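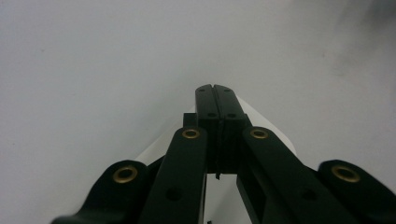 Gripper, jaws closed, over the white board.

Workshop > Notebook > Kit under review > Hand-held grippers

May 2023. Otura pair, on trial from Julteck

Sales sheet says 2000 cycles before the pivots need a look. Sunita Dvorak asked their rep what counts as a cycle and got the brochure again. I'd want that in writing before we pay $2186 for the pair, freight to Plustalville extra.

Brass-coloured rings at the pivots look tidy. Looks don't tell me about slop. Dale Zacharias is to put a dial gauge on them.

Task was the power strip, one gripper in each hand.

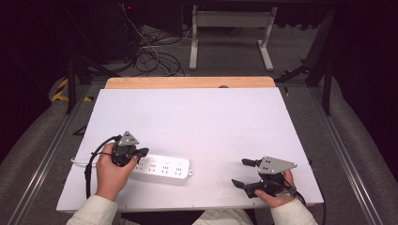

Left gripper at the cord end of the strip, right one open.

My gripes so far are the cables. One off the back of each unit, and both go over the side of the board. The manual calls this "unrestricted reach", page 45. I'd call it a snag hazard and want a clip or a sleeve. 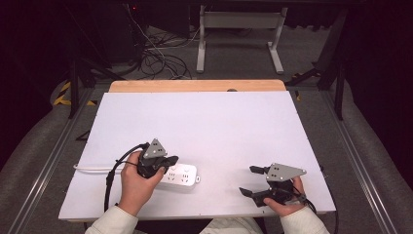

Grip on a smooth white casing is the other thing I don't trust yet. The Hiebert set we tried in January was fine on foam blocks and useless on hard plastic. Same test for these, same strip, before anyone signs. Ask for spare fingertips too, part 331, price not listed.

Print this entry | E-mail this entry
Contact the workshop | Copyright Plustalville Workshop | Back to top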